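Kalero folding workbench: a year of use

Reviewed by Jaqueline Barrera
Apr 30, 2020

I bought the Kalero folding workbench last June, after my old one split along the clamp rail. I had looked at the Makura as well, and my neighbour let me use his Oma for a weekend before I made up my mind. The Kalero cost me 105 pounds with delivery. I paid for it myself and have no connection with the firm.

My workshop is one half of a single garage. The other half has bikes, a chest freezer and the recycling in it, so anything I work on has to fold up and go against the wall when I've finished. I mostly make small things: boxes, shelves, a stool now and then, and repairs to other people's chairs. I don't do kitchens and I don't saw up full sheets if I can get the timber yard to do it.

In the box

The bench comes in one flat carton. Inside are the frame with the top already fitted, 4 plastic bench dogs, two hand clamps that drop into the holes, a bag of bolts and a sheet of instructions. The instructions are drawings only. Two of the bolts looked the same length in the drawing and were not the same length in the bag, so lay them out before you start.

It took me 45 minutes to put together, including a cup of tea and undoing one leg that I had put on backwards. You need a 13 mm spanner, and it helps to have a second one. The spanner supplied is pressed steel and rounded off on the third bolt. I used my own after that.

The top

The top is what I bought it for. A grid of holes all over is much more use to me than the two rows you get on the usual folding bench. You can put a dog anywhere, hold a board at an angle, or clamp something in the middle of the bench without reaching in from the edge.
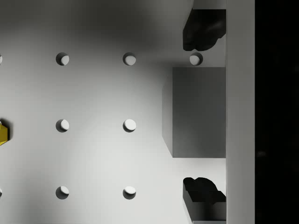
The holes on mine are 20 mm and they are accurate. I checked them with a steel rule and a square when it was new, and a straight edge laid against two dogs came out square to another laid across it, as near as I could measure. My own metal dogs, bought for the old bench, fit with very little play. The plastic ones supplied are a looser fit and they flex if you lean on a plane. I'd put them in a drawer and buy a metal pair.

Flatness is good. After the winter there is a slight dip towards the back left corner, enough to slide a piece of thin card under the rule. The garage is unheated and damp in January, and I hadn't sealed the edges, so some of the blame for that is mine. If you buy one, give the edges and the insides of the holes a coat of varnish before you use it. It's a dull job, but one small tin does it.

Glue comes off the surface with a scraper if you catch it the same day. Wood stain doesn't come off at all.

The frame and legs

The legs are square steel tube and lock with a sprung catch on each side. When it's new, the left-hand catch needs a good thump. It eased after a month or so. Once locked, the bench doesn't try to fold up on you, which my old one did twice.

The maker gives the load limit as 190 kilos. I haven't tested that and don't intend to. The heaviest thing I've had on it was a cast iron garden bench end with me leaning on top of it, and it didn't complain.

Sideways movement is the weak point of any folding bench. With a hand saw you won't notice it. With a plane, going hard along the length of the board, the whole thing creeps across the floor. I've put a rubber mat under the feet and a bag of sand on the lower bar, and this has mostly stopped it. The Oma was better here. It has wider feet and a lower brace that you can stand on. It also weighs a great deal more, and I couldn't get it up the step into the house on my own.

Working height is fixed. It suits me for sawing and is low for anything fine, such as marking out or cutting small joints. I made a box to stand on top for that sort of work. The Makura has adjustable legs, so if more than one person is going to use the bench it might be worth the extra money. The top of the Makura is smaller, though, and has fewer holes.

The clamps

The two clamps in the box are all right. They drop into a hole, you push the arm down on to the work, and you turn the handle to tighten. They hold a board still for sawing or drilling. They don't hold it for routing, or at least I wouldn't trust them to. One of the rubber pads fell off in the autumn and I stuck it back with contact adhesive.

I wanted a second pair, and the Kalero ones were out of stock for months. In the end I bought a pair made by Kurup, which have a longer reach and a steel bar, and they are what I use for nearly everything now. They fit the holes without any trouble. You do need to hold the bar upright as you tighten it or it works loose. 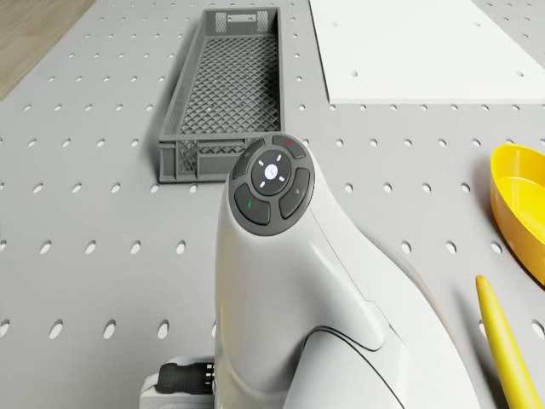 Folding and storing

Folded, the bench is the depth of a thick suitcase and stands up on its own edge. It will stay up on concrete. On the mat it leans, so I've fixed a hook and a loop of cord to the wall. The carrying handle is a slot cut in the top, and it's in the right place for balance, but the edges of the slot were sharp. I took them off with a bit of sandpaper.

I can carry it from the garage to the back garden without stopping. Getting it into the car is a job for two unless the back seats are already down.

Mind your fingers when you close the legs. There is a gap by the hinge that shuts tight, and the warning sticker is on the side you can't see while you're doing it.

Spares and help

I wrote to Kalero about the rounded spanner and the odd bolts. They answered in two days and sent a new bag of bolts, though no spanner. Tops are sold separately, which I was glad to see, as the top is the part that takes the knocks. Feet and catches are sold too. Clamp pads aren't.

What I'd change

A better spanner, or none. Metal dogs, even if only two of them. Rounded edges on the handle slot. Wider feet, or a bar you can put your foot on. I'd also like a shelf or a tray underneath, as there is a good space there doing nothing and I end up putting pencils and screws on the top, where they go down the holes.

Would I buy it again?

Yes, for a small garage and for the kind of work I do. If you plane a lot of timber by hand, get the Oma and leave it standing in one place. If you share a bench with someone much taller or shorter, look at the Makura. For sawing, drilling, gluing up and general repairs the Kalero has been fine, and I'll order a new top when this one gets too bad to use.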